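The Grey Sweatshirt Problem
How we wash, dry and fold the clothes we wear most, and why they become tired so early

By Daichi Kawaguchi

In the flat where I grew up, my mother ironed everything, also the tea towels. I iron almost nothing. My wardrobe is made of soft knits: sweatshirts, jogging trousers, two cardigans, and a pile of T-shirts which I wear under all of them. I believe many readers live in the same way now. We bought these clothes for comfort, and we treat them without much thought.

Last winter I noticed that my favourite sweatshirt had grown longer in the front and wider in the neck. I had hung it on a thin wire hanger every week for two years. I took it to Chiyo Koyama, who repairs knitwear in a small shop called Cellska, and asked if she could save it. She turned it inside out, pulled a little at the shoulder and gave it back to me.

"The cloth is good," she said. "The hanger is bad."

A knitted fabric is made of loops, and loops can move. This is the reason why a sweatshirt is so pleasant to wear and also the reason why it changes its shape. When it is full of water it is heavy, and if it hangs from two points, all this weight pulls on the shoulders. Koyama dries her own knits flat on a towel, away from the radiator, and turns them over once in the evening.

She has opinions about washing too. Turn the garment inside out, close the zips, use cool water and less powder than the packet says. Fabric softener she does not allow in her house. In her experience it leaves a film on the fibres, and the cuffs lose their spring.

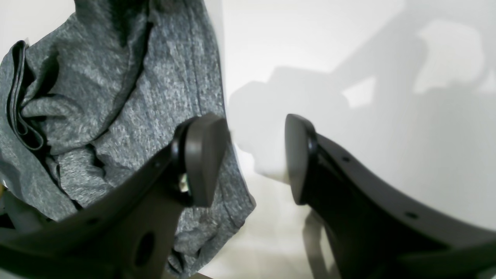 Folding was the part I found most difficult to learn. A thick knit does not want to lie flat like a shirt does. It slides, it makes air pockets, and the ribbed edges roll back on themselves. My method was always to begin at the sleeves, and the result was always a kind of ball.

Liam Moriarty worked for eleven years in a hotel laundry before he opened Pundia, a wash-and-fold service near the station. In a normal week his shop folds 877 pieces, and in July, when the students go home, it is nearer to double. He showed me how to start from the bottom hem. Hold it at both side seams, lift the garment completely off the table and let it drop under its own weight. Give it one shake. Then lay it down with the front to the table and smooth it with the flat hand from the middle to the sides.

Only now come the sleeves, straight across the back, one over the other. Fold the sides in by a third, then bring the hem up to the collar. Moriarty does not press the fold with his fist, as I did. A hard crease in a thick fabric is slow to leave.

For the shelf, he likes low piles. Five sweatshirts are enough, because the sixth will be pulled out from the bottom by somebody in a hurry. Jogging trousers he rolls, beginning at the ankles, with the waistband on the outside so that the elastic can rest.

I have followed these rules since spring. My old sweatshirt is still too long in the front, and Koyama has offered to take up the hem. I have not decided yet. It is folded on the second shelf, and I wear it on Sundays.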